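My grandmother washed everything that came into her kitchen with the same yellow soap, and for years I did too, until I dulled a patch of a very nice counter with a vinegar spray I'd mixed up myself (I was so proud of that spray!). So let me pass along what I've learned about looking after stone, mostly from Evanthia Sfakianakis, who polished floors for a living and was patient with my questions.

Keep vinegar, lemon and anything sold for limescale well away from marble. Warm water and a small drop of plain dish soap on a soft cloth will do for nearly every day of the year. Wring the cloth out well, wipe, wipe again with clean water, and then dry it with an old tea towel, going right up into the corners where the drips like to sit.
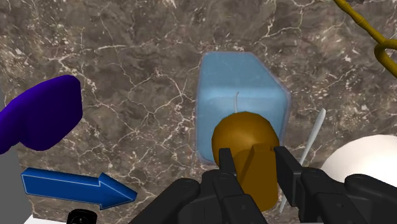
*Page last changed 10 Dec 2020*

Oil stains take longer, so put the kettle on. Stir baking soda and water into a paste as thick as peanut butter, spread it over the spot, cover it with plastic wrap and leave it overnight. Scrape it off in the morning with something soft, like an old wooden spoon. I've had to do one stubborn ring 3 times, and I still know where to look for it.

For rings and light scratches you can buy polishing powder. If yours is an etch you can feel with a fingernail, please call someone in before you start sanding. Beca Probert wrote to me in April to say she uses cork trivets under everything, even the butter dish, and I've started doing the same.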